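Reading Round: your questions

What is it?
A postal book club! One novel goes from reader to reader, and everyone scribbles in the margins as they go. We began with Hemska, all 139 pages of it, and it came home gloriously full of arguments.

How long do I get?
Thirteen days, then post it on. Short chapters help!

Can I write anything I like?
Yes, in pen please, and no spoilers before page 8.

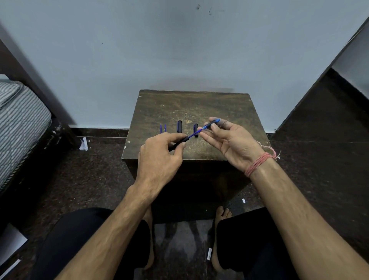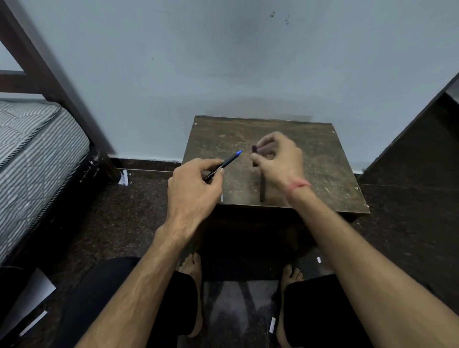
Pens in hand

What if I don't finish?
Send it on anyway and mark where you stopped. Some of our best notes are from people who gave up.

Who picks the books?
Virgilio Javier draws up the list each August. Next is Leltora, and I can't wait – the opening chapter is a joy.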